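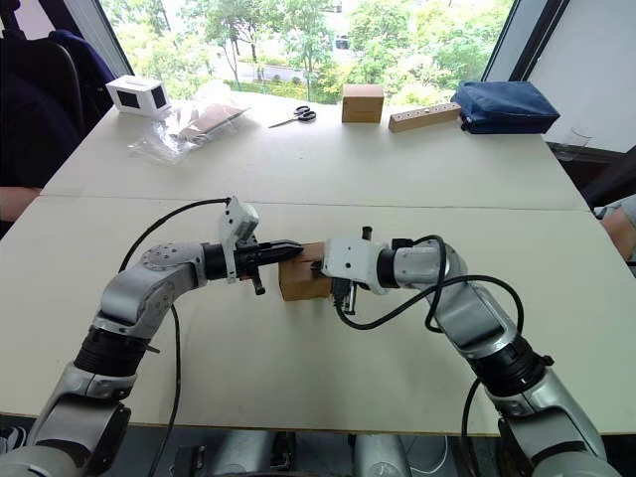

Plindel Opens Collection of Two-Arm Handling Examples, One Cardboard Box at a Time

GASURTON, January 19, 2026 — Plindel, a developer of learning software for two-armed robots, today announced that it has recorded 1,786 usable examples of its robot picking up, holding, turning and putting down ordinary objects. The company expects to reach 2,000 in February, at which point it will release the full set to research groups and small manufacturers under the name Belel.

Most of the examples involve boxes. Plindel would like to say something grander about the contents of Belel, but a person opening the set at random will probably find two grippers pressing on either side of a small cardboard cube, and should be prepared for that.

"We had a long meeting about which tasks would impress people," said Valentina Cáceres, head of data at Plindel. "Then we made a list of what our customers want moved. It was boxes, bags and more boxes. The meeting about impressing people has not been repeated."

Each example in Belel is a full attempt at one task, from the moment the arms leave their resting position to the moment they return to it. A trained operator guides both arms by remote control while the system records joint positions, gripper opening and camera views. Afterward, a second person watches the recording, writes a plain sentence saying what was done and marks it as a success, a failure or a matter for discussion. Failures stay in the set, clearly labeled.

Lifting a box with two arms is a modest achievement for anyone over the age of three. For a learning system it is a stubborn little problem. If one arm pushes harder than the other, the box slides away. If both push too hard, the box stops being a box. The arms have to meet it at nearly the same time and then agree on where it is going, and the only way the software picks up that habit is by studying a large number of cases in which a human being managed it.

"Operators are much too good after the first week," said Kamil Zelenák, who runs the recording sessions. "Their early attempts are full of small corrections, and the model learns a lot from corrections. Later on they get smooth and a bit smug. So we change the box, or move it closer to one arm, or ask them to start from an awkward angle. They complain, and the data improves."

The current set covers 18 tasks. They include lifting a box off the table with both arms, passing an object from one gripper to the other, standing a fallen box upright, and sliding a flat item out of a clear plastic bag. The last of these has the highest failure rate in the collection and, according to the operators, the worst reputation.

Plindel records in a normal workroom with a large window. Daylight changes through the session, people sit near the table, and other objects are often left on the work surface during a recording. Early customers asked whether the company planned to tidy up. It does not. Robots trained on spotless tables have a way of losing their nerve when somebody leaves a pair of scissors out.

One of those early customers is Nutsugah, a packing firm that has been testing a model trained on a portion of the Belel examples at 2 of its stations.

"It picks up the box, it holds the box, it puts the box where we asked," said Obinna Akpan, operations manager at Nutsugah. "It is slower than my team, and it pauses before letting go, like someone who has been blamed for breakages in the past. We can work with slow. What we couldn't work with was the system we tried before, which was very fast and had opinions about where boxes belonged."

Plindel makes no claim that the current model is ready to run without supervision. It handles rigid boxes well when they are close to the sizes in the set, does less well with dented ones, and remains unreliable with anything soft. More examples with pouches and bags are planned once the first release is out.

Belel will be available for download in February. Research groups may use it free of charge. Commercial users will need a license, with terms set according to the number of robots in service. The release will include the recordings, the written labels, the review notes and a short guide to the labeling rules, which has been edited to remove most of the arguments.

Recording sessions at the Gasurton workroom are open to visiting engineers by appointment. Visitors may try the controls and, if they agree in writing, have their attempts added to the collection.

About Plindel

Plindel builds learning software for two-armed robots used in packing, sorting and light assembly. The company is based in Gasurton.

Media contact: Milagros Painemal, Plindel
Dataset and licensing inquiries: Florencia Insaurralde, Plindel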